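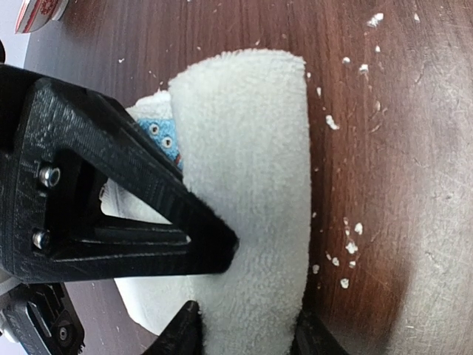
Chapter 2
Selling Gadgets: Launch Day and What Comes Before It

Think of the last device you wanted badly enough to order before it was in the stores. You paid, you got a confirmation, and then you waited! That stretch of waiting is what this chapter covers, and it's one of the liveliest parts of the whole electronics business.

We'll follow one product all the way through. Nornex, a small maker of music players, plans to sell a pocket player called the Givitside. In June it opens a web page and offers the first 1000 players at a lower price. Orders come in fast (faster than the sales team had guessed), and now Nornex has to make some big choices. How many more should it build? Should it pay the factory extra to speed up, or tell later buyers to expect theirs in the fall?

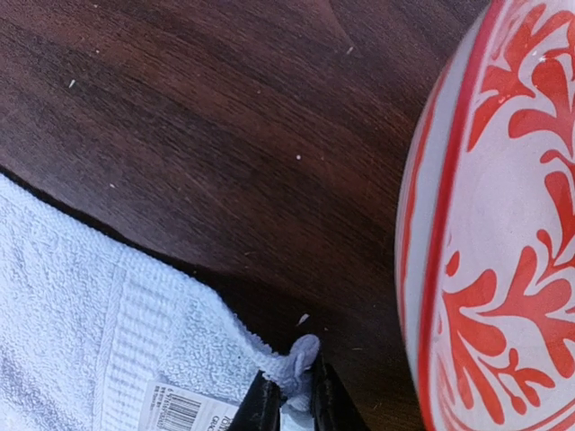 Figure 2.1 White terry-cloth towel on a dark wooden table.

A retailer sees the same launch from another side. Nindonwood, a chain with 40 stores, wants players on its shelves the morning they come out, and it wants enough of them. Order too few and shoppers walk down the street to Awasthi, its closest rival. Order too many and last season's model sits in the stockroom while its price drops week by week.

As you read, keep a pencil handy and try the sums yourself. They're short, and it's great fun to watch a launch plan come together on a single sheet of paper. We start with the first question any maker has to answer, how to guess demand for something no one has bought yet.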